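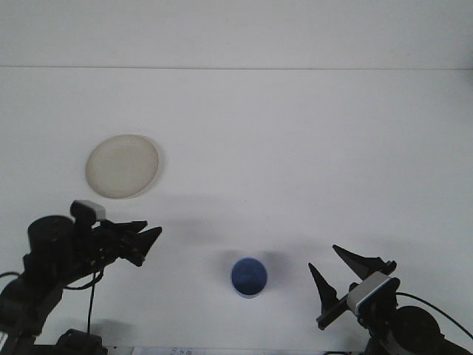 I bought the Elavau pour-over kettle in March, after my old stovetop one started leaking at the spout, and I've used it pretty much every morning since. It cost me 117 dollars, so I wanted to love it!

The good stuff first. The pour is lovely - slow, steady, no glugging - and the handle sits nicely even when the thing is full. I make one small cup at 6 a.m. before the rest of the house gets up (Hesham dark roast, if you're curious) and I haven't splashed the counter once.
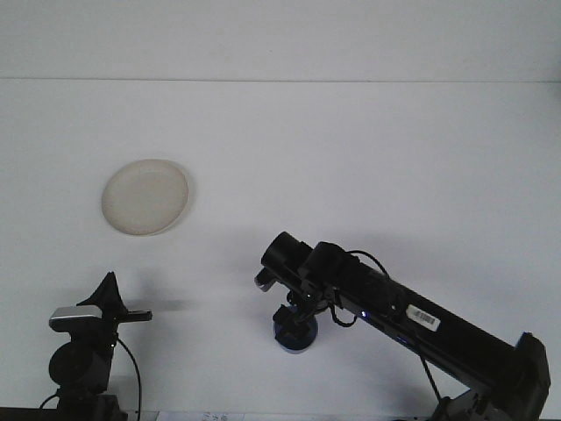 A plain pale plate goes with any cup.

Heating is quick too. The manual says 2000 watts and I believe it, it's ready before I've finished grinding. It is loud, though. My old Öberg hummed, this one sort of roars, and then it beeps 11 times when it's done. Eleven! I've gone through every menu and there's no way to shut that off.
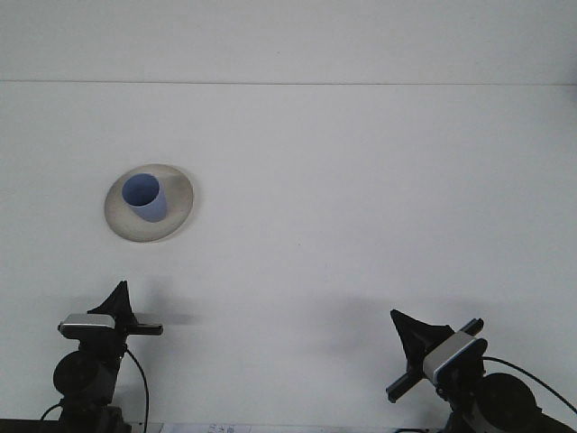
Blue cup, beige saucer.

The lid bugs me a little. It fits so tight that I need two hands to get it off, and the knob gets hot enough that I grab a dish towel. The base is better: small, heavy, with a cord long enough to reach the outlet behind my toaster.

I did email the Flalstead store where I got it to ask about the beeping. They were really nice and sent me a link to the manual, which I already had.
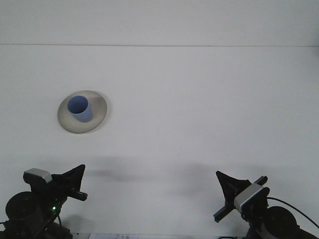 Would I buy it again?

Yes, on sale. If you drink tea all day and need to fill a big pot, get something larger. For one or two cups of coffee it's great, and I'm keeping mine.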